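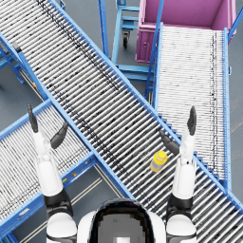 One objection to the last entry came in overnight: the attribution column is useless if "a source" and "sources" go in the same bin, as a single tipster and a whole publicity office end up looking identical. Agreed. Split them. Column is now attr_sing and attr_plur, with a third value for passive constructions that carry no source at all ("it is being reported that").

2021-08-21

**Entertainment wire drift, second coding pass**

Goal unchanged. Take a casting or tour rumor at its first appearance, follow it through republished versions, and record how the certainty of the headline moves relative to the certainty of the body text. The working claim is that headlines harden early and body text stays soft, with most of the hardening done at the first rewrite.

Material: 484 items, pulled from the Grullus and Naseo feeds. Everything is casting, touring or album release. Weddings, breakups, pregnancies and court matters were excluded at the pull stage by keyword, then again by hand for whatever slipped through. The hand step mattered for tour items, where a breakup is often given as the cause of a canceled date. Those stay in if the headline is on the date and go out if the headline is on the couple.

Certainty scale, final wording for this pass:

- 5 - confirmed by the performer, label, studio or venue, on the record
- 4 - stated as fact, no confirmation quoted
- 3 - attributed ("is set to," "will reportedly")
- 2 - hedged ("in talks," "being considered," "eyeing")
- 1 - question form, or pure speculation

Level 3 is still the weak spot. "Set to" reads as fact to one coder and as attribution to the other. Rule adopted: "set to" with no source in the same sentence is coded 4. With a source in the same sentence, 3. The rule is arbitrary and should be written at the top of the sheet so that it gets applied the same way throughout.

**Question headlines**

These are coded 1 regardless of body text, and that produces ugly rows. A typical one has a question headline (1), a lead that states the answer flatly (4), and a middle paragraph that walks it back to "talks" (2). Taking the mean of the body gives a 3, which describes none of the sentences in it. Switched to recording lead and remainder separately. Costs more time per item. The rows make sense now.

Left open: whether a question headline should be counted as hardening when the earlier version was a plain hedge. "In talks for" becoming "Is X joining" drops a level on the scale, but to a reader skimming a list page it looks like stronger news. The scale measures wording and has no way to see this. Flag it in the notes column as Q-shift and leave the score alone.

**Duplicated headline strings**

Naseo exports repeat the headline inside the body field, sometimes with the section name between the copies. The string then gets counted as the first sentence of the lead and pushes lead certainty toward headline certainty, which is exactly the effect being measured. Found this late, after noticing that lead and headline scores agreed far too well on Naseo rows and much less well on Grullus rows.

Fix: strip any opening run of the body that matches the headline after lowercasing and removing punctuation, then repeat until there is no match. The repeat is needed. A single strip leaves the second copy in place when the section name sits in front of it. Section names are removed from a fixed list.

All Naseo rows coded before the fix have been cleared and go back in the queue. The Grullus rows stand.

**Jovimia export**

Jovimia was used for grouping versions of the same story. Default settings cluster on performer name, and that merges unrelated rumors on anyone who is in the news for more than one thing at once. A singer with an album delay and a film role came out as one long chain with the certainty jumping up and down for no visible reason. Changed the grouping key to performer plus project title. Where no title is given yet ("an untitled thriller"), the key falls back to performer plus studio.

Remaining failure: sequels and remakes, where the project title changes between versions. Working titles get dropped once the real one is out and the chain breaks at that point. Repaired by hand where spotted. There are probably others that were not spotted, and the chain lengths should be treated as lower limits.

Also, Jovimia sorts by last modified and the chains need first published. An item edited for a typo weeks later moves to the end of its chain and looks like a late soft version of a hard story. Export with both date fields, sort on first published, keep the other one for checking.

**Agreement check**

Both of us coded the same subset blind, then compared. Disagreement sat almost entirely on the 3/4 boundary, as expected from the "set to" problem, and on a smaller group of items built around a social media post. If a performer posts a picture of a script with no caption, is that confirmation? One sheet had it as 5, the other as 2. Settled as follows: a post with words naming the project is 5. A post with no words is 2, however obvious the hint, and the attribution column gets "post." A repost of fan speculation is 1.

Deleted posts: code according to what the article says was posted. Do not try to recover the post.

**Venue listings as a source**

Tour items have one thing casting items lack, a ticketing page that either lists the date or does not. Tried using the Antunes arena calendar as an outside check on level 4 items. Partial success. The calendar shows holds as well as confirmed bookings, with no difference between them on the public page, so a date blocked out for a rumored concert proves only that someone asked for it. A blank date proves nothing either, as private events are not shown.

Kept the check in one direction only. If the calendar names the performer, the item can be marked as verified at that date. Anything else is left blank. A separate column (venue_chk) holds this and it does not feed into the certainty score.

**Observed so far**

No counts until the Naseo rows are recoded. Impressions only, for comparison later:

- Headline hardening at the first rewrite looks real in casting stories. "Eyeing" goes to "set to" quickly and then stays there.
- Tour stories harden later, usually when a second city is named.
- Body text loses its source before it loses its hedge. The outlet credit moves down the article from version to version and then goes missing, with "reportedly" left behind.
- Denials are rarely joined to the chain. They are published as new stories with new headlines, and the old version remains up at its old level.

The last point may need a sheet of its own. A denial has no natural place on the scale. Negative values were tried and dropped, as a firm denial and a "no comment" cannot be put on the same line without pretending that "no comment" means no.

**Sheet changes**

Added: attr_sing, attr_plur, attr_none, lead_cert, rest_cert, venue_chk, first_pub.
Dropped: body_mean, tone.

Tone was a bad idea from the start. Every item came out "positive" except cancellations - the column was only restating the topic.

**To do**

- Recode cleared Naseo rows with the strip step in place.
- Rerun the agreement check on the 3/4 boundary only, 2 coders, blind, new subset.
- Write the "set to" rule and the wordless post rule at the top of the sheet.
- Ask Grullus whether the archive keeps earlier headlines when one is changed in place. If it does not, silent edits are lost and this has to go under limits.
- Look for awards coverage leaking in through the album keyword. "Album of the year" matches the filter and is not a rumor of any kind.
- Second pull in November, same filters, after the fall release announcements are out. Keep it in a separate file until the strip step has been run on it.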